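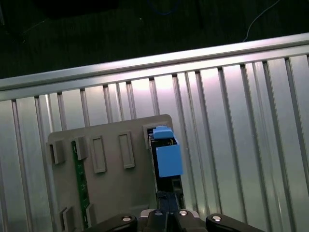

Can you pick a gripper from the spec sheet alone? Only if your parts look like the ones the sheet was written for, and ours don't.

Speaker notes, 29 March 2019. Keep the opener short and go straight to the taking-apart problem.

We compared 2 grippers on desktop computer work, the Gasberg and the Drutance. Both vendors told us disassembly was easy. Ask the room who has heard that before. Pause.

Drive caddies first. They're a fair test, with plastic that flexes and not much room for the fingers once the side panel is off.

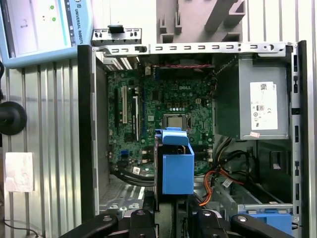 Santosh Bajpai set the pass rule before we started: 300 tries per gripper, no nudging the part by hand and calling it a success. I wanted 3000 and lost that argument. I still think 300 flatters everybody.

Cables are where I trust the sales talk least. A drive connector hangs wherever the last person left it, and a rigid finger has to find it among a lot of wire.

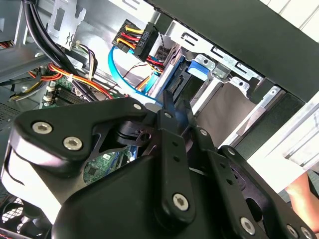

Grip force is the number people quote at me. I'd ask about fingertip width, and about what the linkage bumps into behind the tips - the Sisodia demo skipped both.

Cleiton Coutinho disagrees with me on force control and will say so in the Q&A. Let him. Leave the Prurkirmont controller for questions too, as we've only run it since October.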